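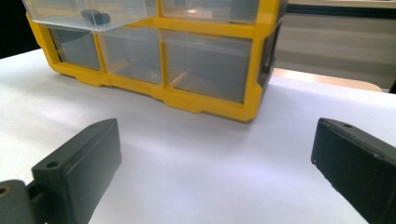 Ticket 123: gripper closes on the drawer organiser but the drawer stays where it is
Project: Cladodar (student manipulation project, Finddale College robotics club)
Opened: Aug 2, 2025
Status: open, workaround in use
Priority: medium

The drawer task fails at the last step on most attempts. The hand-held gripper gets to the front of the organiser without trouble, the fingers close, and then they slide off the drawer front. All our attempts so far use the yellow organiser with the clear drawers, on the white table. The target is the upper-left drawer, the one sitting slightly forward of the yellow frame with the small dark grey piece inside. The task is to pull that drawer out far enough to reach the piece, take the piece out, and push the drawer shut. We can do the last two parts if someone opens the drawer by hand first, so the ticket is only about the pull.

Equipment
Gripper: Stirken hand-held, black two-finger set, stock fingertips
Controller: Zariņš board, club firmware
Recording laptop: the club one, not the lab one
Table: bench by the window

What we expected
Fingers close on the part of the drawer front that sticks out, hold, and the drawer comes out in a straight line.

What happens
The fingers touch and the force reading goes up, then drops to nothing within a second. The drawer either does not move or twists in its slot and jams. When it jams it has to be freed by hand before the next attempt. On a few attempts the whole organiser moved towards the gripper and the drawer stayed shut.

Steps to reproduce
1. Put the organiser on the tape marks.
2. Set the target drawer forward with the spacer card.
3. Start recording and wait for the tone.
4. Approach low, fingers open, with the gap lined up on the drawer.
5. Close and pull back slowly.

Log

Entry 1
Checked the obvious things. Battery full, both fingers screwed down tight, no play in either joint. Zeroed the force reading and ran it again. No change.

Entry 2
Raised the closing force setting in the config from 80 to 300. It grips harder, but the drawer front flexes and the fingers still come off. Put it back to 80. Please do not go above that again until this is sorted, as replacement drawers have to be ordered.

Entry 3
Wiped the fingertips and the drawer fronts with a damp cloth and let them dry. The next attempt worked and the one after it did not. Dust on the fingers may be part of it but it is not the whole problem. Added wiping to the start-of-session list.

Entry 4
Fixed the organiser down with two strips of double-sided tape under the feet. It no longer slides. This is worth keeping whatever the answer to the rest turns out to be. The bottom rail has notches in it, so the tape only holds where the feet touch. Press down hard on both ends after placing it.

Entry 5
Looked at the recordings from the gripper camera frame by frame. On every failed pull the left finger reaches the drawer before the right one. The drawer turns a little, one corner catches on the frame, and after that pulling harder makes it worse. On the good pulls both fingers arrive together. So the approach angle matters more than the force does.

Entry 6
Tried coming in square to the organiser, with the organiser also turned square to the table edge. Much better. The trouble is that the task sheet asks for varied angles, and we would be leaving out the hard ones. Left the sheet as it is for now.

Entry 7
Stuck thin rubber pads on the inside faces of both fingers. The first set peeled off during the session. The second set went on after cleaning the faces with alcohol and is still there. With pads and a square approach the pull works nearly every time. With pads and an angled approach it is hit and miss.

Entry 8
Question from the recording side: do the pads count as a hardware change? Yes. Any session recorded with pads must have "pads" in the notes field, otherwise it gets mixed in with the older data and we cannot pull it apart afterwards. The January sessions had this problem with the old fingers and we lost most of them.

Entry 9
The clear drawers are also giving the detection script some difficulty. It draws its box around the reflection on the drawer front and leaves out the edge. That does not affect the hand-held sessions, where a person is doing the aiming, but it will matter when we move to the arm. Opened separately, see the list below. Please keep comments about detection off this ticket.

Entry 10
Tried a thumb tab made of card on the target drawer. It works at any angle, but it changes the task, so it is ruled out for the recordings. It is fine for testing the second half of the sequence (take the piece out, close the drawer) while this is open.

Current workaround
- Pads on both fingers, noted in the session.
- Organiser taped down.
- Wipe fingers and drawer fronts before starting.
- Closing force at 80.
- Both fingers to arrive together. If the left one touches first, back off and start the approach again. Do not pull.
- If the drawer jams, stop the recording, free it by hand and mark the attempt as failed. Do not delete it.

Still to do
- Print the longer fingertips with the ribbed inner face. The file is in the shared folder and the printer is booked. Use the same screw hole position as the stock ones.
- Run 3 sessions with pads at mixed angles and compare them with the ones we already have.
- Decide if a second type of organiser goes into the task set, preferably one with a handle or a lip on the drawer.
- Update the task sheet once the fingertips are settled.

This stays open until the ribbed fingertips have been tried. Anyone using the bench before then should read the workaround first and leave the tape marks where they are.

Related tickets
Drawer detection picks up reflections on clear plastic
Stirken gripper: force reading drifts after long sessions
Small parts roll to the back of the drawer when it closes
Zariņš board drops connection when laptop sleeps
Session notes field not saved if recording is stopped early

Cladodar project tracker | Finddale College robotics club | Contact the club desk | Back to top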